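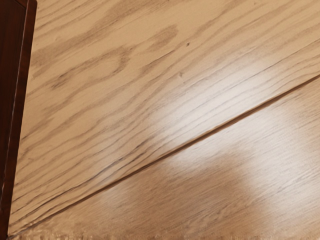
wrist cam render, oak with the seam and two glare patches

pixelmoth
So this is what my simulated wrist camera gets when the arm goes in low over the oak, and my plane fit hates it. I'm running the Lindier planner on top of the Drirkorton sim, stereo depth, nothing exotic. From farther up the depth is great. Get down close like this and the cloud gets a big hole over on the right, and then the planner decides there's a step in the wood and refuses to finish the approach. I've been at this since August (on and off, I have a job) and I'm out of ideas. Anybody been here?

gantry_goose
It's the shine. Your matcher wants texture and you're handing it a near-white smear. Turn the roughness up on the wood material and move on with your life.

pixelmoth
I can do that, but the real boards have a finish on them too. Doesn't that just move the problem to the hardware?

gantry_goose
Sure, but then it's a problem for later you. I always get the planner working on matte stuff first and put the gloss back at the end.

ocourtois
Disagree with goose. I did it that way once and ended up tuning everything twice. Keep the gloss! The highlight depends on where the camera is, so take two views from different wrist poses, throw out the saturated pixels in each one and merge what's left. Mine needed 4 views before the hole closed up, but my light was worse than yours.
Also check the seam. It runs on a long diagonal and the upper board has that little raised lip, so if you're fitting a single plane with a tight threshold it may be splitting your inliers right there.
- Odette Courtois

pixelmoth
Oh huh, I never even thought about the lip. I've been blaming the glare this whole time. My inlier threshold is 4 mm, is that tight?

ocourtois
For that lip I'd guess no, but print the residuals and look. Guessing is how I lost most of a summer.

bitbucket_ray
You could skip stereo and use the depth buffer straight from the sim. Coste has a plugin for it, took me 10 minutes to set up.

gantry_goose
Perfect depth teaches you nothing about perception, Ray.

bitbucket_ray
He's debugging a planner! If it still stops with perfect depth then the camera was never the problem. Seems worth 10 minutes to me.

pixelmoth
Ok, Ray's test first - it still stops, but way less. 11 failed approaches out of 46, and with stereo it was over half. So there's a planner thing AND a depth thing, great. Residuals next, then the two-view merge.

gantry_goose
Fine, that was a useful test. What's your collision margin set to?

pixelmoth
Whatever the Flerkham config ships with. I never touched it.

gantry_goose
Go look at it. Post the file if you can.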